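Derecho penal, tema 4: posesión y cadena de custodia

Retomo donde lo dejamos el lunes, que me enrollé con las multas y no llegamos a lo importante. El caso Moncrieff (lo tenéis en el dosier) va de posesión simple: 38 gramos en una mochila, multa de 3240 euros y un recurso que a mí me encanta -- leedlo entero, por favor.

La pregunta es si Moncrieff sabía lo que llevaba. Tener la cosa encima no basta, hay que probar el conocimiento, y ahí la fiscalía iba floja.
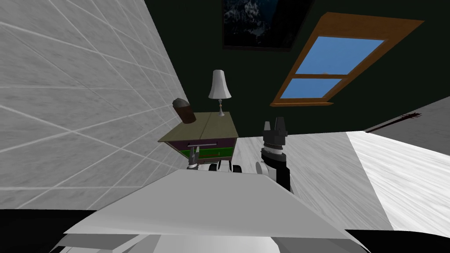

2. Cadena de custodia

Cada entrega se firma, con hora y nombre. En el caso Pritum faltaba una firma y la defensa se agarró a eso (¡normal!). Lutfa Roy lo comenta muy bien en sus apuntes.

Para el próximo día, traed leído Pritum hasta los fundamentos.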